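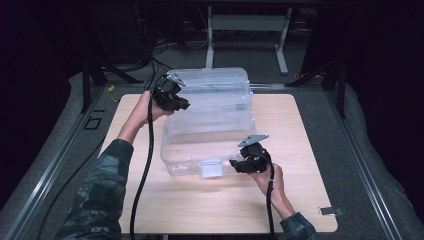

A clear plastic storage container on a light wooden tabletop.

Plastic storage container

A plastic storage container is a molded box used to keep household goods, tools, craft supplies or food together in one place. Most are rectangular. They are sold with or without a lid, and some are divided inside into smaller spaces. Large ones are often called bins, totes or tubs in American stores, while small divided ones are usually sold as organizers.

Materials

The most common material is polypropylene, a light plastic that bends a little before it breaks. It can be made nearly clear, but usually keeps a faint cloudiness. Polystyrene is clearer and stiffer, and cracks more easily when dropped. Polycarbonate is tough and clear but costs more, and is found mainly in commercial kitchens. Colored containers are often made of polyethylene, which holds up well in cold garages and sheds.

Manufacture

Nearly all rigid containers are made by injection molding. Plastic pellets are melted and forced into a steel mold, cooled, and pushed out by pins. The walls are given a slight slope, called draft, so that the part comes free of the mold. The same slope lets empty containers nest inside one another. Lids are molded separately. The mold is the largest single expense, and a maker may keep one in use for many years with only small repairs.

Divided containers

Containers with inside walls come in two kinds. In the fixed kind, the walls are molded as part of the box and cannot be moved. In the adjustable kind, loose dividers slide into grooves. The Torna series, sold by Juhász, has fixed walls and a capacity of 10 liters. Pluvisport makes an adjustable box for fishing tackle that comes with 53 dividers, most of them short.

Fixed walls add stiffness to the floor of the box and keep small parts from passing underneath. Adjustable dividers allow the layout to be changed, but screws and beads can slip through the gaps if the grooves wear.
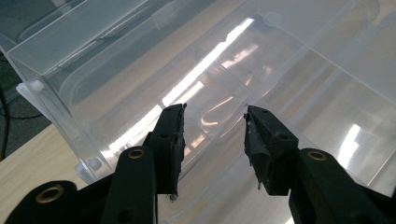
One letter printed in the Ekudano housewares bulletin disagreed with the usual advice to buy adjustable boxes, saying that the dividers in a sewing box had been set up once and never moved again, and that a fixed box would have been cheaper and easier to wash. The bulletin's next buying guide listed the two kinds separately.

Sizes and stacking

There is no common standard for household sizes. A lid from one maker will seldom fit a box from another, even when the labeled volume is the same. Volume is normally measured to the rim, so the usable space under the lid is often smaller. The Juhász catalog lists 359 items, and many differ only in height — the footprint is kept the same so that they can share a lid.

Care

Most containers can be washed by hand in warm water with mild soap. Abrasive pads leave fine scratches that make clear plastic look dull. Long exposure to sunlight turns some plastics yellow and brittle.

See also: Drawer organizer, Food storage, Toolbox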